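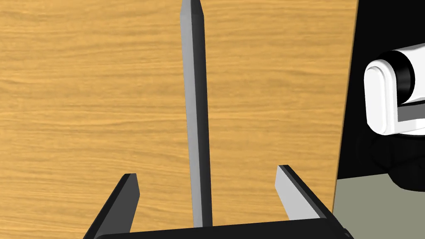

Fig. 1. Wooden tabletop with fine, wavy grain (computer render).

Live Entertainment Management
Handout 4: Holds, restricted views and releasing seats
Tutor: Nomvula Shabalala

Last session covered how a tour is priced. These notes deal with the seats that are kept back before a show goes on sale, and what happens to them afterwards.

What a hold is
A hold is a seat taken off public sale but not yet given to anyone. The promoter, the venue and the company on stage can all ask for holds. They should be agreed in writing before the seating plan is built, with a release date against each one.

Our running case is the cabaret revue Skellerov at the Betivdale Theatre, which has 1,832 seats. The opening night had 70 holds. Press seats came out of these, along with company guests and prizes for a local radio giveaway. Marlene Sandhu, the box office manager, kept a single list with a name beside every block. Copy this habit. Two lists will disagree sooner or later, and you will find out when people are already in the foyer.

Technical holds are separate. They cover seats that may be lost to the sound desk, a camera position or a piece of set that comes further forward than the drawings say. The production manager decides when they can go, usually after the fit-up.
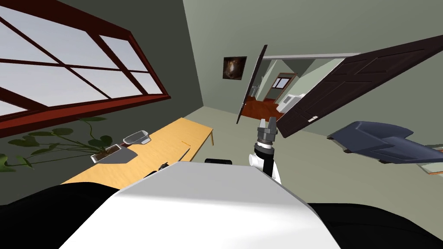 Restricted views need checking from the seat itself, at the height of a seated person. A plan drawn from overhead tells you where a pillar or speaker stack is but says little about what it hides. What stands nearest the viewer matters most — compare the picture, where the robot's white body takes up the bottom centre and the open doorway lies beyond it. If the doorway were an entrance used by the cast, you would want to know how much of it shows from that spot, and whether a performer standing low or to one side would be lost. Write down what is missed in plain words. "Top of the rear screen not visible" is useful to a customer; "slightly restricted" is not.

Releasing seats
Release in stages. For Skellerov, unused promoter holds went first and technical holds followed once Pei-shan Chiu had signed off the stage layout. Press seats stayed on the list until the day of the show. Tell the marketing team before each release so that they do not announce a sell-out too early.

Giveaway seats
Terms must state the performance, the number of tickets and the closing time. Collect winners' names as they appear on their identification. Put pairs together, and avoid restricted seats unless the terms mention them.

For next session
Read the Helard venue contract, clauses 2 and 4, and mark every mention of holds. Hoi-yan Tai's group will present the release timetable.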